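Workshop notebook – litter station, window table
March, entry started 4:10 p.m. 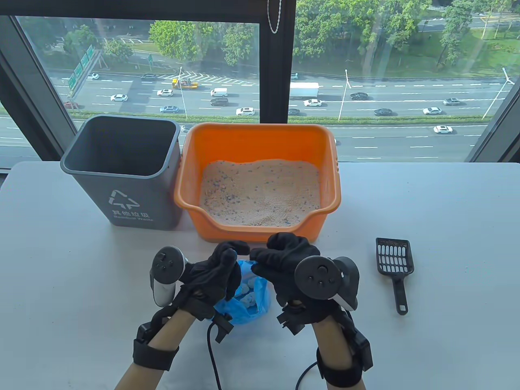 I still don't buy the claim that the clumping mix saves bags. Grustent says a box can go much longer between full changes if you scoop properly, and maybe it can, but every figure they give is for a box scooped by somebody who has nothing else to do. We scoop when we get to it. That is the condition I care about, and it is the one missing from the sheet.

Setup is the same as last time so the notes can be compared. Orange box on the white table by the window, gray bin to the left of it, black scoop on the right, blue bags. The speckled litter stays for now. I would like to know what the blue and purple bits are supposed to do. The Billero leaflet calls them "active" and leaves it there. My guess is that they are colored so you can see you paid for something. If anyone has a better source than the leaflet, write it in the margin.

On the scoop. The slots are long and narrow, good for letting the fine stuff drop through, less good for the small broken pieces, which go straight back into the box with it. Grains also stick in the slots and stay there until you knock them out. I had been knocking it on the rim of the box, and that sends dust over the table. Knocking it against the inside of the bin is cleaner. Somebody wrote in the last entry that the scoop "needs no cleaning." I disagree.

On the bags. These are the thin ones from the Andreadis carton, 300 to a roll box. Cheap, and they open all right once you find the right end. My complaint is with the advice to double them. I tried it both ways over 2 weeks and could not see that the second bag did anything except use up the carton. A single bag, not overfilled, tied low, held every time. I did not test it with a heavy load and I'm not going to pretend I did. The people who double up may be filling theirs to the top.

The order of work matters more than the bag, in my opinion. Open it fully first, fold the lip back, then scoop. Trying to do the opening with a loaded scoop in one hand is how clumps end up on the table. Used litter goes in the gray bin, the one marked Residual Waste. The recycling arrows on the front are confusing and I have seen people hesitate over it. Read the words, ignore the arrows. Bag and all goes in there.

Also unresolved: leveling. After scooping, the surface is all dips and little hills, and the old instructions say to rake it flat. Does a cat care? I doubt it. What I do think is worth doing is checking the depth at the low front edge, where there is less wall to hold it in. I'd keep it a bit lower there and let the back be as lumpy as it likes.

The Itia pellets are next. They claim 10 times the absorption of "ordinary litter," whatever ordinary is. I'll run them in the same box with the same scoop, though I expect the pellets will be too big for the slots and we'll end up arguing about the scoop again. If so, please don't record that as a failure of the litter.

Costs: over 2,000 for the year if we keep changing the whole box as often as we do now. That number is from the order book and I trust it more than anything printed on a sack. Before anyone orders a premium brand I want to see a month of plain scooping done on time with what we have.

To do
– wipe table, including under the box
– move the bag carton somewhere you can reach with one hand
– write the start date on the next sack when it is opened
– ask Grustent what "properly" means

Stopped at 5:25 p.m. Will pick up with the pellets once the present sack is used up.

Contact: workshop desk | © Workshop notebook, all entries | Back to top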